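Speaker notes: looking after the glassware cell
Alfie Bloxham, Trurketti. Slot: 11 minutes, questions at the end.

Slide 1. Title. Say which cell: two arms, one bench, rack and flask work only. The Gisler line is a separate talk.

Slide 2. Cloth. Matte black, clipped at the edges. Clear acrylic on a pale bench gave us poor edges in the camera view. Pull out the worst creases before clipping. A fold under the rack tilts the base plate, and the taught heights are then wrong.

Slide 3. Fingers. Check both for play at the start of each shift. Wipe with a dry cloth, no solvent. After any finger change, re-teach the flask grip first, then the funnel. The funnel rim is the harder of the two, so allow five attempts before touching the force setting.

Slide 4. Cables. Slack is set with the wrist at its lowest point. Straps go on the links, never across a joint. We lost a connector in December from a strap 2 cm too high. Show the Clikis log if there is time.

Slide 5. Cork ring. Sits flat, position checked against the Brokavo template. Replace when the opening starts to crumble. Keep two spares in the drawer.

Slide 6. The cell at work. Leave both up while talking through the grip order. Point out the cable loop at the wrist in the first.
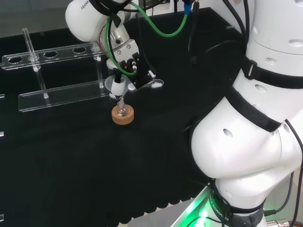
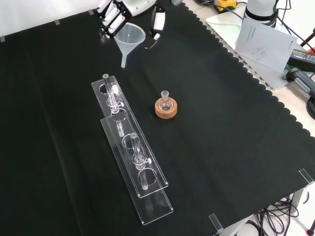 Flask at the cork ring (first); funnel between the fingers (second).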